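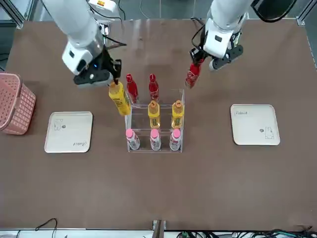

Back on the no-soda thing. Day 12, no real slips. Switched to plain water with a squeeze of lemon and my headaches are mostly gone. Still want something with color in it at dinner, a yellow bottle with an orange cap would do me fine – but no. Clokisico has a sugar free one, tastes like pennys.

Saving over 100 bucks by March if I keep it up. Going toward the Tedetti trip. 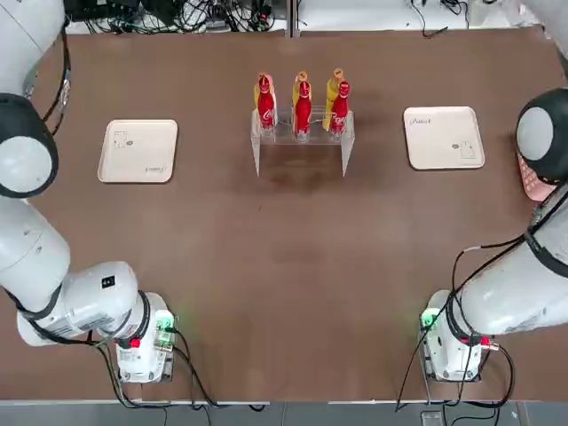
Bottles on the clear stand.

More tomorow, gotta run.

2 comments

sodafree_too: week one is the worst, hang in there

mapleporch: try it with mint!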